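The Counter Comes First
Inside a housekeeping course at Noserton, where the bathroom gets more class time than any other room

The housekeeping certificate offered by the Noserton Center for Household Trades runs for 84 hours. Of these, 36 are spent on bathrooms, a larger share than is given to kitchens, bedrooms and laundry. Annatjie Mokoena, who has directed the program since its second year, considers the allotment modest.

"Guests and homeowners will forgive a pillow that sits crooked," she said. "They read a bathroom very closely, and they begin at the sink."

The center draws its students from hotels, assisted living residences and private cleaning firms in the Nallbridge area. Most arrive with experience. Delia Buzatu had cleaned vacation rentals for several seasons before she enrolled in November, and she described the first session on vanities as a correction of habits she did not know she had. She had been wiping around bottles. The center teaches its students to handle every one of them.

The method is set out on a single sheet that each student keeps. Toiletries come off the counter before any cleaner is applied. Caps are checked and closed. The back edge, where water collects behind the faucet, is wiped and dried, and then the basin, and last the open surface, worked from the far corner toward the body. Only then do the bottles return, each one dried at the base.

Dark counters receive a session of their own. Black surfaces with pale veining have become common in renovated bathrooms, and they show soap film and lint that a lighter top would hide. Students finish them with a dry cloth and then lower their heads to look across the surface toward the light.

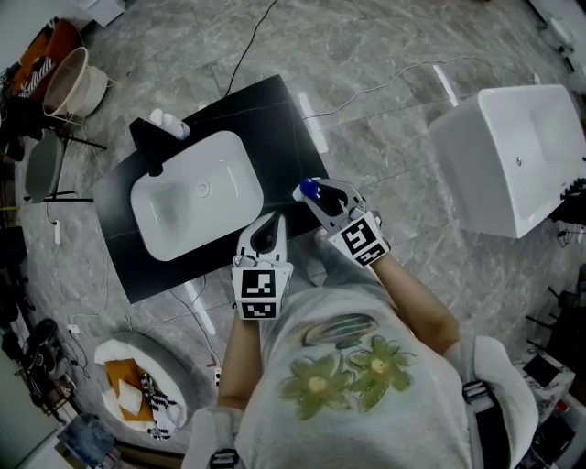
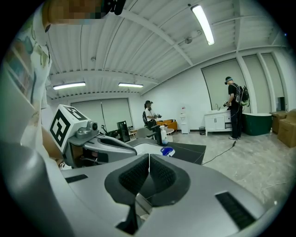

Vessel sinks bring a further difficulty. The bowl stands on the counter, and the seam at its foot is easily passed over by a hand accustomed to recessed basins. Ilango Suvarna, the senior instructor, asks students to run a folded cloth around the foot of the bowl twice, changing to a clean fold for the second pass. The same exercise is later repeated at the base of the tub, on the side nearest the wall.

Spray bottles are treated with some strictness. Students apply product to the cloth and keep the bottle off the counter they have just finished. Mr. Suvarna also requires that labels be read aloud on the first day a product is used, a practice he brought from his years in hospital work.

The certificate concludes with a practical assessment in which each student prepares one bathroom without assistance. The assessor enters afterward and begins, as Ms. Mokoena would wish, at the sink. Ms. Buzatu completed hers in the spring and now supervises a crew of 2 at a residence in Nallbridge. She has asked the center for additional copies of the sheet.

Applications for the next certificate course are accepted at the center's front office until noon on the last working day of the month.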